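Search Enter keywords Go

Print this page | E-mail this page

Clillaria Gets Its Lost Second Half, and a Much Angrier Duke

April 2020

Players who finished Clillaria years ago and wondered why the war simply stopped at a river can now cross the river. Bisen, the small studio behind the turn-based strategy game, has released the missing back half of the campaign as a free update, and with it the answer to a question the forums had long since settled by making things up.

The update adds 28 chapters, picking up on the morning after the battle at Tlapale bridge. In the original release, that battle ended with the exiled heir Mauren looking at the far bank, a line of text reading "And so the road went on," and the credits. The road did not go on. It went back to the title screen and offered you a harder difficulty.

"We ran out of money at the bridge," said lead designer Evaristo Solís. "The story had to end wherever we were standing."

It's a fair account, though it leaves out the duke. Duke Orsolt, who holds the far bank, was built up over the whole first half as the most dangerous man on the continent. Villagers lowered their voices to talk about him. A priest fainted. Then the game ended and he never appeared, which left him with the best defensive record of anyone in the cast. He appears now. He is on the second map, he has a horse, and he can move and attack twice in a turn. Players who carried over an old save with a well-trained army have been reporting back in a subdued tone.

Saves from the first release do load, with a catch. Any character who fell in the first half stays fallen, and the new chapters assume you kept at least one healer. If you didn't, the game hands you an elderly monk named Pell, who can heal two squares away and walks as if he has nowhere to be. He can't be promoted. He does have a full set of support conversations, most of them about soup.

The story itself takes a turn that will please anyone who thought the first half was a little tidy. Mauren's claim to the throne rests on a ring, and the ring is now in doubt. Her guardian, the swordswoman Ishel, knew it was in doubt from chapter one and has been carrying a letter to that effect through every battle since. Go back to an old save and look in her inventory. The letter was there, labeled "Letter," and it could be sold for 333 gold. A lot of people sold it.

Bisen has been merciful about this, up to a point. If the letter is gone, it turns up in a shop in chapter 17, where the merchant wants considerably more than 333 gold and has obviously read it.

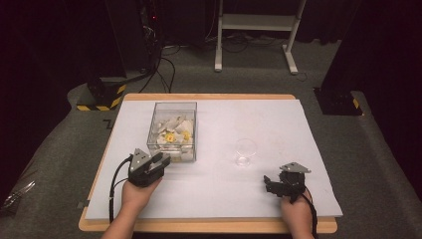

Plusville Strategy Games Club — Club News

The new maps are bigger than the old ones and meaner about fog. Two of them take place inside the walls of Tlapale, where the streets are one square wide and the game's old trick of parking an armored knight in a doorway works beautifully until the enemy starts using it too. A later chapter has you escorting grain carts across open country with thieves on both flanks. The carts move on their own, in the order they like, and one of them will always set off early. Solís wrote the cart behavior himself and says it's working as intended. Several members of this club would like a word with him about that.

Balance has been touched up in the first half as well. Bows are slightly worse. Lances are slightly better. The fire tome that everybody handed to the boy mage in chapter three, so that he could spend the rest of the game deleting generals from a safe distance, now breaks after fewer uses. The boy mage is still very good. He just has to think about it.

There's also an undo button, available once per chapter, which has produced more argument than the duke, the carts, and the letter put together. One side holds that a strategy game without consequences is a coloring book. The other side has jobs. You can switch the button off in the settings menu, and a small gold star appears on your save file if you do, so that others may admire it.

The script for the new chapters was written by Rocío Lozano, who joined Bisen after the first game shipped and inherited a shoebox of notes, some of them contradicting each other. According to one page, Mauren and the river captain were to marry. According to another, the river captain was a spy and also her cousin. Lozano kept the spy part.

"I played the first half four times before I wrote a word," she said. "By the end I was on the duke's side, and I think that shows."

It does. Orsolt gets the best lines in the update, including a speech before his last battle that goes on for quite a while and can be skipped, although the people who skip it will be puzzled by what happens next. Without giving it away, it is worth having Ishel on the map, and it is worth having her talk to him before anybody else gets a swing in. The game drops a hint about this in a tavern, delivered by a drunk, behind a different drunk.

Taken together, the two halves now run nearly 60 hours, depending on how often you restart a chapter when someone you like walks into a ballista. The old ending is still in there. Lose the bridge battle on purpose and you get the same river, the same line about the road, and the same credits, now marked "Ending 2" in the gallery.

The update downloads automatically for anyone who owns the game. Known problems include a shopkeeper who sometimes faces the wall, a horse that keeps its rider's name after the rider is gone, and a crash if you trade an item to Pell while he is asleep. Bisen says a fix for the crash is coming. The horse is staying.

Club members who have been keeping a shared save since February should update before their next turn, or the file will load with everybody's boots missing. Please also stop renaming the cavalry. Whoever has the save at the moment is on chapter 19, has two healers left, and has spent the entire treasury on javelins. We'd like the file passed along by the end of the month, with some explanation of the javelins.

Print this page | E-mail this page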